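Ronder merino hiking socks: a full winter in the same four pairs

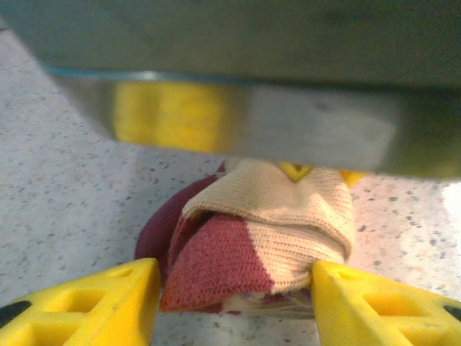 Photo: Clementina Paiva

I'm hard on socks. I go through the heels first, then the bit under the big toe, and by August I'm usually down to odd ones and whatever my brother left in the spare room. So when Ronder brought out their midweight merino crew I bought four pairs in one go and binned most of the drawer.

First up, the price. Four pairs came to $257 with postage to Tornovham, and yes, I did have a little sit down after paying. You can get a perfectly decent pair at the camping shop for a fraction of that. But I'd been eyeing off the Pinheiro ones (dearer again, and they only do them in charcoal) so in my head I was saving money. Don't ask my partner about that.

Comfort is where they win me over. The cushioning goes under the heel and ball of the foot and stops there, so my boots still lace up the way they did before. No itch at all, and I'm someone who can't wear a wool jumper without a skivvy underneath. I did the Nornent ridge track in them in June, 52 kilometres over three days, mud up to the gaiters, and came home without a single blister. I wore one pair for two of those days and my tentmate didn't complain, which is about as much as you can ask of wool!

Sizing runs big. I'm an 8 in women's and the medium had a bit of spare flapping about at the toe, so I swapped two pairs for smalls (the exchange was painless, took a week). If you're between sizes, go down.

Washing: cold, inside out, on the line in the shade. I forgot once and put a pair through the dryer and they've gone a bit snug on the calf, still wearable. There's some pilling around the ankle on the two I wear most, and one has a thin spot starting at the heel. For the money I'd have liked a bit more reinforcing there.

Would I buy them again? For walking, yep. For mowing the lawn I'm sticking with the cheapies.

Four stars out of five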